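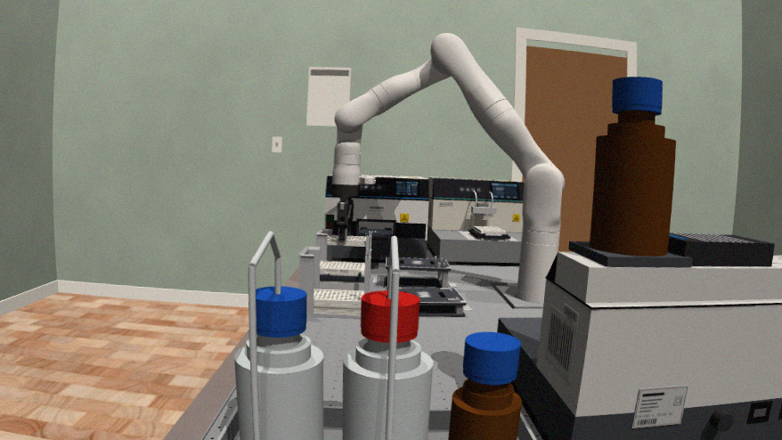
Grilia: enseña la tarea una vez y que la repita el brazo

Hola, soy Brunello Piras y llevo Grilia desde que era una carpeta con scripts y poca cosa más. Me toca escribir la página del producto, así que la escribo como lo cuento en las visitas, con café de por medio.

Grilia es nuestro kit para enseñar tareas de laboratorio a un brazo robótico. Hay dos maneras de hacerlo: o coges el brazo con la mano y lo llevas tú, o lo manejas a distancia con el mando Hisudon. Yo soy de mano, lo confieso. Annunziata Longo, que prepara las demostraciones conmigo, es de mando y no hay quien la convenza (y para meter los dedos de la pinza entre dos equipos altos, vale, tiene razón ella).

Lo bonito es que puedes empezar en el simulador, con tu mesa montada igual que la de verdad: instrumentos, gradillas, botellas de reactivo, todo en su sitio. Mueves el brazo virtual con el mismo Hisudon y grabas la demostración ahí. Si le das un golpe a una botella, pues nada, reinicias y otra vez. Yo en el simulador he tirado más de 200, ¡y tan tranquilo!

Para una tarea sencilla, como llevar una placa de pocillos de un soporte a otro, solemos grabar 15 demostraciones. Cambia un poco el punto de partida entre una y otra, no las hagas todas calcadas. Y ve despacio al acercarte a la plataforma: los últimos centímetros son los que más le cuestan al modelo. En la mesa de pruebas les hemos puesto letras a las plataformas, RG y NG, y así cuando Annunziata me grita «¡a la NG!» sé adónde voy con la pinza.

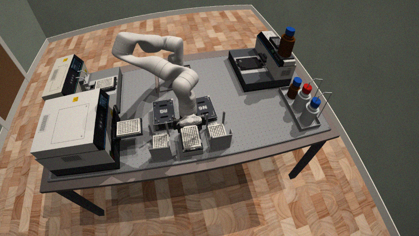 Qué trae el kit

Mando Hisudon con cable de 3 metros
Licencia del simulador para 4 puestos
Editor de demostraciones: recortar, repetir un tramo, borrar lo que salió torcido
Mesa virtual de partida, con brazo, gradillas de puntas y bandeja de reactivos
Adaptador Fabbri para guiar el brazo a mano

El brazo no va incluido. Si ya tienes uno, escríbenos con el modelo y miramos si encaja.

Lo que me preguntáis siempre

¿Hace falta programar? Para grabar, no. Para conectar tus instrumentos, un poquito, y en eso te echamos una mano.

¿Puedo mezclar demostraciones a mano y con mando? Sí, desde la versión de junio. Márcalas con etiquetas distintas, que luego se agradece.

¿Dónde se compra? A través de Indham o escribiéndonos directamente. Si quieres probar antes el simulador, pide la demo y te paso la misma mesa que usamos nosotros.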